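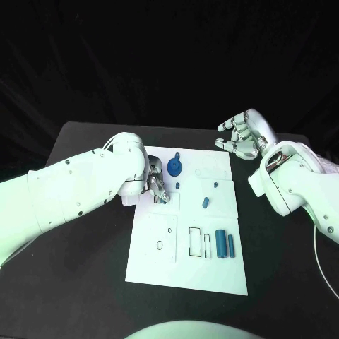 My white board with the blue parts

zalto_guthrie
April 2018
Hello all. I am making a shape board for our learning corner in Jalville. The base is one white sheet, 800 by 400 mm, and the parts are blue. My question is about the outlines. I have drawn a small rectangle for one part, and I am not sure if a line is enough or if I should cut a shallow pocket. Also, the lower left panel seems a little higher than the others. Should I worry?

pretside_bench
Nice contrast, white and blue. I would cut pockets. With only a line, parts move each time someone touches the table. 2 mm deep is enough.

mirella77
I do not agree with pockets. Then the board does the work and the child only feels for the edge. With a drawn line you must look and turn the part yourself. We used drawn boards for 14 months and they were fine.

pretside_bench
Fine for flat parts, yes. But look at the short cylinder near the middle, it lies at an angle. A round thing on a smooth sheet will go on the floor every day.

zalto_guthrie
This is a good point, I did not think about the rolling. Maybe a pocket only for the cylinder, and lines for the rest?

mirella77
That I can accept :)

oldhinge
My concern is more the tiny pegs. For small children they are too small, I would keep them in a closed box. The round disc with the knob is a much better size for the hand.

zalto_guthrie
The group is older, but thank you, I will ask for a box. And the panel?

oldhinge
Put a steel ruler across the seam. If it rocks, sand from below. I had the same with a sheet from Zaltosov and it took me about one hour.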